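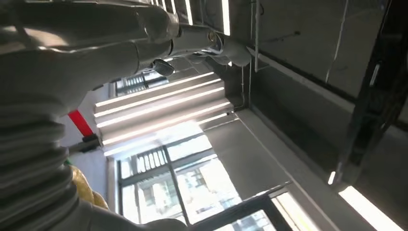

The window side of the room, February

Trulta Window Film Kit, large size

I bought this kit at the hardware store in Estville at the start of the winter. The windows on the north side are old single-pane ones with metal frames, and replacing them isn't in the budget this year. The large box holds a folded sheet of clear film, a roll of double-sided tape and a printed instruction sheet. You need your own scissors, a rag, rubbing alcohol and a hair dryer.

Clean the frames first and take your time over it. The instructions say to wipe once and let dry. I wiped twice, and I'd do it a third time on any frame that has been painted with gloss. The one corner that came loose was a spot I had skipped behind the latch.

The tape is good. It tears by hand and the backing peels off in one piece if you start it with a fingernail. There are 200 feet on the roll, more than enough for the film supplied, so I have plenty left over.

The film is less impressive. It is thin and clings to itself as soon as you unfold it, and the fold lines take a lot of heat to get out. Cut each piece with an extra 2 inches on every side, press it along the top first, then work down. Doing this alone is possible with the smaller windows. For the wide one I would get a second pair of hands. A stepladder with a tray on top helps too, as you'll want somewhere to put the scissors.

Shrinking it took longer than the sheet says. My hair dryer is an old Bühler and it kept cutting out, so that may be on me. Hold the nozzle a few inches off and keep it moving. I put a small hole in one piece by stopping to look at something, and fixed it with clear packing tape.

Does it work? The draft along the sill is gone. I read the meter before and after: 257 units for the four weeks before the film went up, 241 for the four weeks after. The weather was close to the same but I would not call that a proper test. There is still some condensation on the metal in the early morning.

You can't open the windows once the film is on. That is obvious but worth thinking about before you do every window in a room.

The Firkcombe kit I used at my last place had thicker film and worse tape, and cost a little more. If I could put that film with this tape I would have no complaints. As sold, the Trulta kit gets three and a half stars. I'll see in spring whether the tape takes the paint off.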